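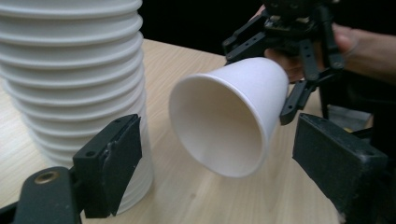
3.2 Materials and arrangement of the cups

Figure 2. Paper cups used in the study: a nested stack on the table, and a single cup held on its side.

All cups were plain white paper cups of one type, without print. They were bought from one supplier, Zurham, in a single order of 3000 pieces, so that differences between production series would not influence the results. The cups were kept in their closed sleeves until the morning of use. We did not use cups with a damaged rim, and we also removed cups whose side seam was visibly open.

In a nested stack, most of each cup is hidden inside its neighbor and only the rolled rim stays outside. The rims then form the regular ridges which can be seen at the left of Figure 2. In the following text we call the distance between two neighboring rims the pitch. The pitch depends on the angle of the wall and on the thickness of the paper, but it also depends on how strongly the cups were pushed together. A cup which was pressed down by hand sits deeper than a cup which was only dropped into place. Marinescu, in her earlier work on canteen supplies, called these two conditions "seated" and "resting", and we keep her terms.

The stacks were built on a table with a light wood-grain top. We chose to place them with the closed base down and the open mouth up. In many kitchens the opposite position is preferred, because dust cannot enter the cups, but then the rim of the lowest cup carries the load and it is easily bent. With the base down, the stack stands on a smaller surface and it is less stable when it becomes tall. For this reason the table was checked with a level before every session.

3.3 Separation of single cups

Two cups which are seated can be difficult to separate. The walls touch over a large area, and when the upper cup is pulled, air must enter the narrow space between them. If the pull is fast, the lower cup often follows the upper one. We recorded this event as a double. In the pilot test in December, we made 509 separations, and 15 of them were doubles. All doubles occurred in stacks that had been pressed by hand. In resting stacks we did not observe any.

The place where the cup is held has also an influence. Near the base the cup is comparatively stiff, as the bottom disk supports the wall from inside. Near the middle the wall gives way under light pressure and the mouth becomes oval. The rim is stiff again, but in a nested stack it offers only a narrow edge. In Figure 2 the single cup is held near its base, with the mouth directed downward and to the side, so that the inner wall can be inspected. We used this position to look for folds in the paper and for marks left by the neighboring cup.

After inspection, each cup was assigned to one of two groups. Cups without visible marks were returned to the stack, and cups with a fold or a pressed rim were put aside and not used again. A cup was returned to the stack at most 20 times, and after this it was also put aside, even if it looked undamaged. This limit was proposed by Brândușa Marinescu after she noticed that the rims of older cups were softer to the touch, although their shape had not changed.

We did not control the humidity of the room. Paper becomes softer in humid air, and it is possible that the number of doubles would be different in summer. This question is considered again in Section 5, together with the results for the coated cups from Mero.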